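Repair it or don't, but stop charging me to look

Took my kettle in on Thursday. Base plate wobbly, switch sticks, otherwise a fine kettle. The shop on Deltlow wanted a diagnostic fee before anyone would pick up a screwdriver. More than a new kettle costs. So I took it home again and sulked.

And people wonder why the dump is full. Every town meeting somebody stands up and says we need to educate residents about waste. Residents are educated! Residents have a drawer full of dead stuff they feel bad about. What we don't have is a place to take it.

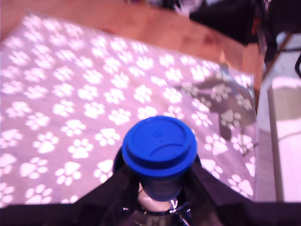
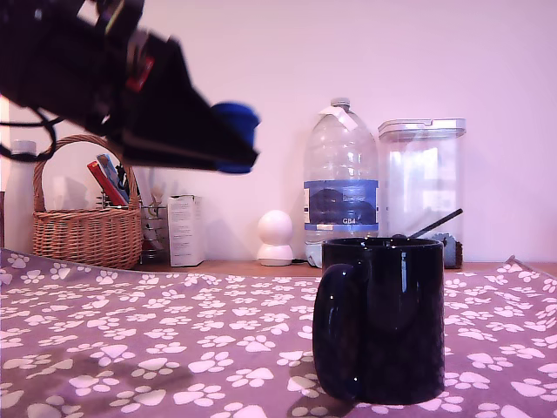 A blue bottle cap, top; a dark mug on the paw-print cloth, second.

Elfriede Petersen ran a fix-it counter in the back of the Demchenko hardware store for years. Flat price, pay when it works. She did toasters, lamps, one accordion that I know of. When the store sold, the counter went, and the new owners put in a rack of phone cases. Fine. Their building. But the town spent 3000 dollars on a recycling mural that same year and I still cant get a kettle switch.

Yuzhen Lu wrote in last month to say that repair doesn't pay, parts are glued shut, kids don't want to learn it. Some of that is true. The glue part especially. Still -- the library has a room that sits dark two evenings a week. Put a bench in it. Pay one person who knows what there doing. Charge a little.

Kettle's on the counter. Still wobbles.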